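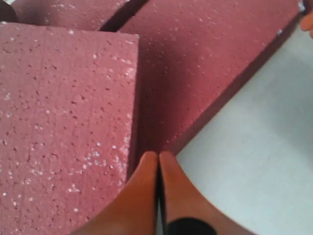 The Stisell roadster weighed 700 kilograms without fuel. Anežka Murín entered the figure in the log and closed the hood. Plotov wanted the curb weight lowered by 50 before the June launch.

She removed the spare wheel, then the rear speaker.

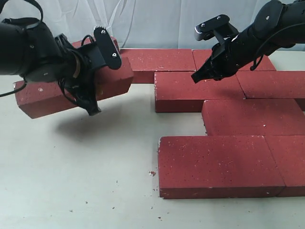

*A red brick in the gripper.*

The scale at Semthorpe showed a loss of 7 kilograms. She drove one lap with the top down. Top speed was 169. The steering was lighter at the center, and she did not like it. 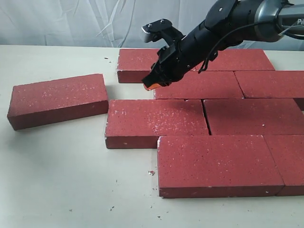 Put the spare back, Kim said. Buyers in this class read the price first and the weight last.

Murín refitted the wheel, torqued the bolt and started a new page.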